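Why I gave up on the gym and started walking to work

So it's been three weeks since I canceled my membership at Strickland, and I don't miss it one bit! I was paying for a whole year and mostly using the vending machine. Then in April my friend Lina mentioned she'd been walking to her office on Skurley Avenue, and I thought, well, mine is only 24 minutes away on foot, what's my excuse?

The first Tuesday was rough. I wore the wrong shoes (cute, flat, terrible) and got a blister the size of a dime before I even hit the bridge. I've switched to my old running shoes now and keep the nice ones in my desk drawer.

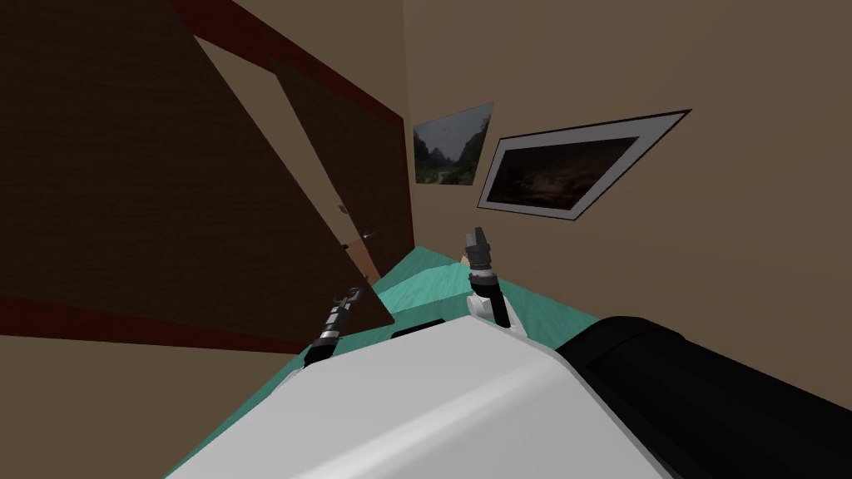

Anyway, the hill. There's one big one right after the post office, and the first week I had to stop halfway and pretend to check my phone. Now I can get up it without stopping, as long as I'm not carrying lunch and a laptop both.

I've been sleeping better too, and I know every dog on the route by name. If you've got a walk like mine, tell me what you do when it rains, please, because my umbrella flipped inside out yesterday and I need a new plan.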